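Friday, December 6, 2019

## Getting a fabric couch fresh before company comes

I love this job, I really do, and I put it off every single year until the cookies are already in the oven. So start early! Pick a dry morning, open a window, and pull off every throw and pillow.

**Vacuum first.** Use the upholstery head and go with the weave, then across it, then with it again. Get the crevice tool down the back and along the arms. If you only have a brush head, wash it in soapy water the night before so you aren't rubbing floor dust into the seat.

**Then baking soda.** Shake it on through a fine sieve, leave it 20 minutes (longer if you have a dog), and vacuum again. The smell just goes — it still delights me. I tried it on the old bench from our Sellgate apartment in August and ended up doing the car seats too.

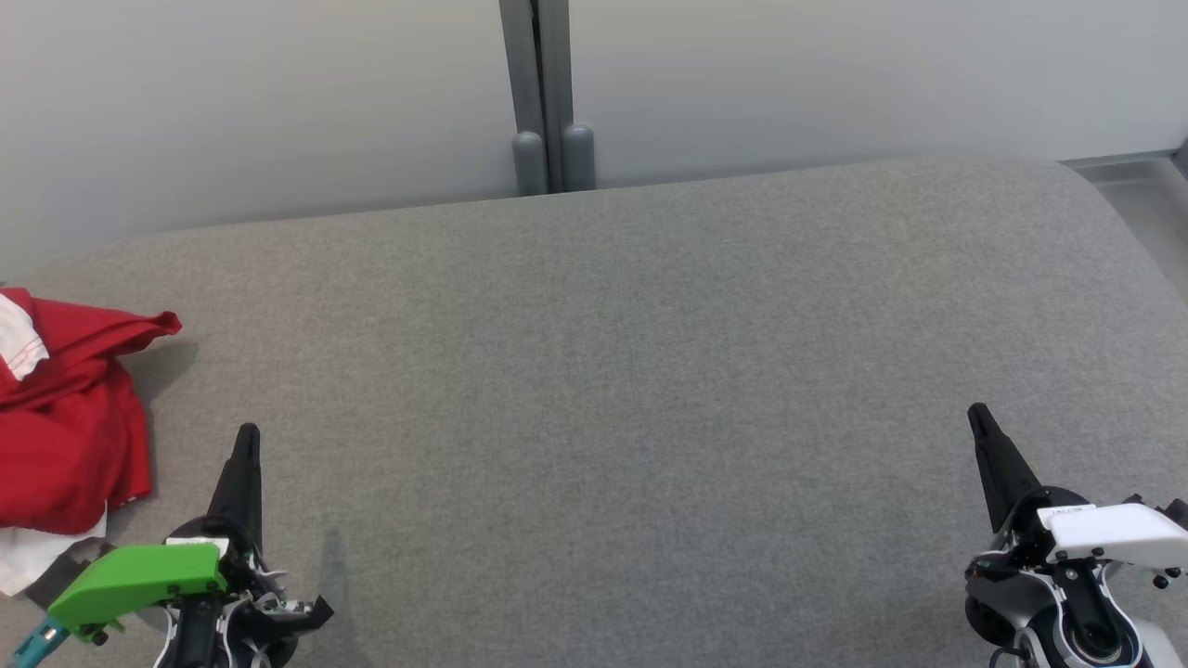
**Check the tag before you use anything wet.** W means water-based cleaners are fine, S means solvent only, WS means either, and X means vacuum and nothing else. Ours is a W, so I mix a teaspoon of clear dish soap into two cups of warm water, whip it up with a fork, and use only the foam. Dab it on with a white cloth and work from the outside of the spot toward the middle. Blot with plain water, then press with a dry towel and stand on it for 15 seconds. Great fun if you have kids to do the standing!

Test it somewhere hidden, always. I ruined a lovely green footstool by skipping that.

**Pilling:** a fabric shaver, held flat, with hardly any pressure. Empty the cup often.

**Candle wax:** ice in a bag until it's brittle, lift it with a spoon, then brown paper and a warm iron with the steam off. Keep moving to a clean patch of paper.

Give damp spots a fan and a few hours before anyone sits down. Next time, wool blankets — I have 14 of them and plenty to say.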